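Main page Contents Recent changes Random article
Search this wiki Go

Draltedura

Draltedura is a motion planning and control package for two-arm workcells. It was first written at Katona by Orsolya Kocsis and Chi-keung Tang. Version 8 was released on 11 Nov 2021.

The planner treats both arms as a single system and checks each new path against a shared collision model. Wrist camera images are used to correct the grasp pose. The control loop runs at 300 Hz. A held tool, such as a pair of tongs, is added to the arm model as a rigid link.

The Ondcombe test set holds 373 bagging tasks with bread and a paper bag.
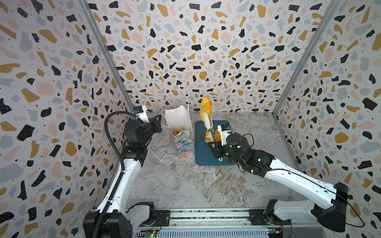 Dorottya Fekete has objected that the rigid link model ignores bending in the tool, and that grasp errors are therefore reported too low.

Contact | Copyright | Back to top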